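Rowena Sebastian started baking braided bread in her kitchen in Nidstead because the bakery she liked had closed. She now sells on Fridays from a table outside the Gatchalian hardware store, and she is usually home before lunch.

We talked while a batch was proofing. She makes two shapes, a long loaf and a small knotted roll, both from the same dough.

"The roll is one rope tied and tucked," she said. "The loaf takes more rope and more patience. People think the braiding is hard. Rolling the ropes even is hard. If one end is fat, the whole loaf leans."

She brushes everything with egg 2 times, once after shaping and once right before the oven. She used to do it once and was never happy with the color. "I like it dark on top and pale down in the creases. If the creases are brown too, I left it in too long."

On a normal week she bakes 10 loaves and 50 rolls. In July she cuts that back, as the kitchen gets too warm and the dough moves faster than she can shape it.

I asked about the baskets. She buys wicker ones, shallow, and won't use deep ones. "The bread on the bottom gets squashed and you find out at the end of the morning," she said.

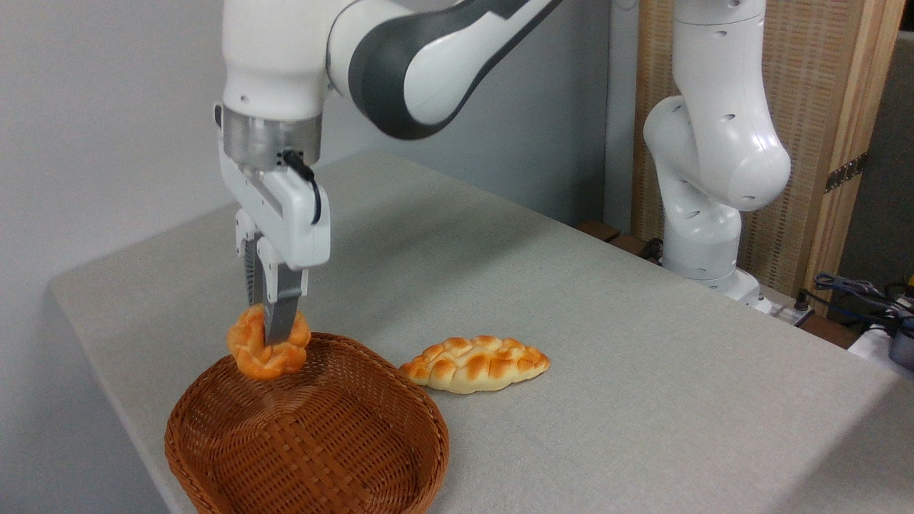
The rolls go in the basket and the long loaves stay on the cloth — she tried standing them on end once and they fell over all morning. The cloth is plain gray. She had a checked one before that, and says the bread got lost on it.

She has been asked to supply a café in Trorkport and said no. "That's a 4 o'clock start every day. I did the math and went back to bed."

Comments (3)

dough_and_so_on: Does she use milk or water in the dough?

Marlys P.: Bought a loaf last week. Made French toast with the end of it, very good.

tk44: What time does she set up? I got there at 11 and she was gone.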